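Kneath users board > Data collection > How many demos before you stop?

moseo_nights
Hi all! We're teaching a policy to pick up a small bottle and set it down, all by hand with the handheld gripper, and I keep going back and forth on when to quit. I have 19 clean runs from this table and was aiming for 20 per layout, with the cardboard box left out on the paper so things don't look too tidy.
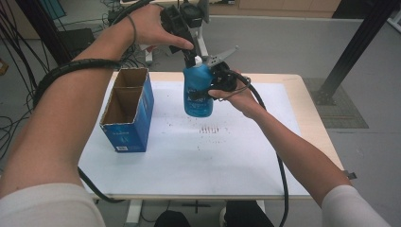 My worry is that I've gotten smooth at it, and smooth demos all look alike. Do you folks mix in the clumsy ones?

brerari_fan
Oh, always! I keep every fumble where I recover, bless them. But 20 is awfully thin, we went to 2,000 before ours behaved.

Fulletti
I'd disagree with that, kindly. Six layouts with 20 runs each did more for us than a mountain of the same one. Move the bottle, turn the sheet, start from farther off.

moseo_nights
Thank you both, that's a big help. I do have some starts from other angles, so maybe I'm closer than I thought. 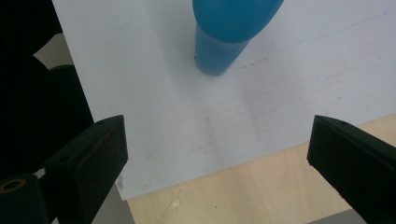 Gripper view, fingers open, blue object on the white sheet.

brerari_fan
Nice angle, keep those. I'm still saying 2,000 though :)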